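How to label grasp points for picking clothes from a heap

Updated Aug 12, 2025

In this tutorial I explain how we prepare the training data for our garment picking method, which we call Staren. The method looks at one wrist picture of a heap of clothes and gives back a point where the gripper should close, together with an angle. I wrote it for students who join the work in September, but other people with a two-arm setup can use it too.

You need a set of recorded episodes, the labelling tool Mirkia, and one free afternoon. You do not need to know much about learning methods. You should, however, have driven the arms yourself at least once. A person who has never tried to take a shirt out of a heap will put the labels in the wrong places.

Step 1. Choose the pictures

Do not label every picture of an episode. Two neighbours in time are almost the same, and the network learns very little from the second one. We take 18 pictures from each episode, and we take them more densely just before the fingers close. Our present set has 1,077 labelled pictures. We want to reach 2,000 before we train the larger model.

Throw away a picture if it is blurred by a fast turn of the wrist. Keep it if only the fingers hide a part of the heap. In real work the fingers are always there, so the network must get used to them.

Step 2. Draw the garment on top

In Mirkia, open the picture and choose the outline tool. Draw around the garment that lies highest, and only around the part which you can see. If a sleeve goes under another garment and comes out again on the other side, draw two outlines and give both the same number. Do not guess how the hidden part goes.

Colour helps you, but be careful with it. A patterned shirt has many edges which are not edges of the cloth. When you are not sure if a line is a stripe or a fold, follow it to its end. A stripe continues with the weave, and a fold usually becomes flat somewhere.

Step 3. Mark the grasp point

Click on a place where one layer of cloth stands up a little from the rest. Good places are the top of a fold, the end of a collar or a loose hem. After that, turn the small arrow until it lies across the fold. This arrow is the direction in which the two fingers close.

Put 3 points on each garment if there is space for them, with the best one first. In my first version I asked for one point only, and the network became too sure of itself. It pointed at collars even when the collar was under something else.

Step 4. Mark what the other arm is doing

This step was added later and many people forget it. With two arms, one of them is often inside the view of the other.
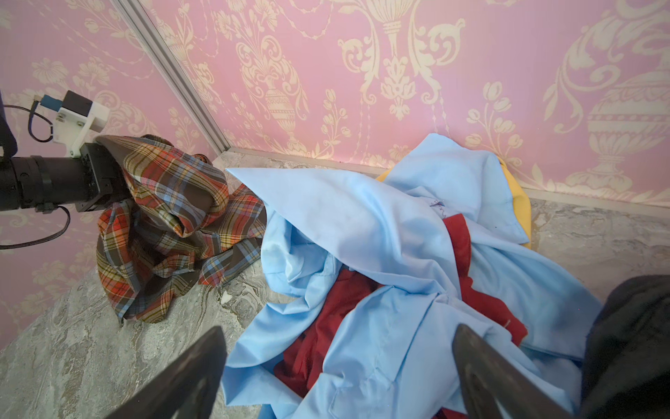 The heap on the floor is therefore only a part of the problem, and the label file has a separate field for a garment that is already held. Write "held" for it, draw its outline as usual, and give it no grasp points. Otherwise the second arm learns to go after cloth that the first one has taken. If a held garment still touches the floor, it is "held" all the same. If you cannot tell whether the fingers have the cloth or only press on it, write "contact" and go on.

The arm itself gets an outline of its own, with the cables and the sensor included. It can be a coarse one.

Step 5. Check and export

Ask another person to label a small part of your pictures without looking at your work. Compare the first points. When they lie on different folds of the same garment, this is normal and you can leave both. When they lie on different garments, talk about it and correct one of them.

Export to the Esar format, with the box "keep angles" ticked. The box is not ticked by default, and without it the training script starts normally but all the arrows point upwards. I lost a weekend in this way.

If the script complains about an empty outline, open that picture again in Mirkia. Usually there is one stray click in a corner, too small to see until you zoom in. Delete it, save, and export again.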